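Plallgate Skin and Vein Clinic: progress report to the Herath Fund
25 October 2026
Prepared by Rongrong Lu, project lead

You asked for a plain account of how the grant is being spent and whether the aftercare project is doing any good. The first part is easy. The second I would not put my name to yet.

Most of the money so far has gone on nurse hours at the Flullalwood site and on compression stockings for patients who could not afford a second pair. The rest paid for the Solska booking package, which I will come to. We are inside the budget, mainly because the second nurse started in June and not in spring as planned, so please don't read the underspend as thrift.

We set out to follow 40 patients after treatment for varicose veins or a healed leg ulcer, with a home visit and then phone calls. All the places are filled. The trouble is who filled them. People who say yes to a home visit tend to be people who would have worn their stockings anyway, and I suspect we are measuring good manners as much as good care. Three patients have dropped out, two of them because they moved away. The third told us the calls were a nuisance, and I have some sympathy.

Home visits
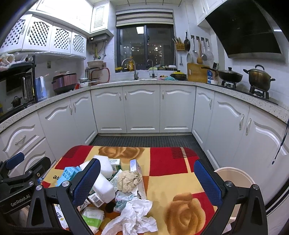
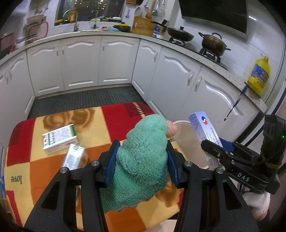
A patchwork-patterned cloth in both pictures, and a box marked "LEVAMLODIPINE" in the second.

The visits take longer than the bid allowed for. We costed them as a leg check and a chat about skin cream. In practice the nurse also ends up talking about shoes, stairs, where the stockings are kept and who is going to help pull them on in the morning. Some of this is useful. Some of it is company, and I don't think a vein clinic should claim company as a clinical result, however welcome it is.

Early reports of less swelling are encouraging on paper. They come from patients' own diaries, filled in by hand and often all at once the night before we ring. I would rather you waited for the tape measurements. Those are taken by the same nurse each time, though she does know who is on the project, so even they won't settle the matter.

Solska

The package cost 2991 pounds including set-up. We were promised fewer missed appointments. The reminders do go out, but front desk staff still ring round by hand because they don't trust the list, and on two mornings they were right not to. The supplier says an update will cure it – they said so before the last update as well. I have asked for no further modules to be bought.

What comes next

The remaining visits at Flullalwood will go ahead as booked. We would like to move the unspent nurse money into a small comparison group who get the usual leaflet and nothing else. Without one, I can't tell you whether the calls matter, and nor can anybody else. We need your written consent for the change before the new patients are approached.

I have left the patient comments out of this report. They are nearly all kind, and they were nearly all given to the nurse in person.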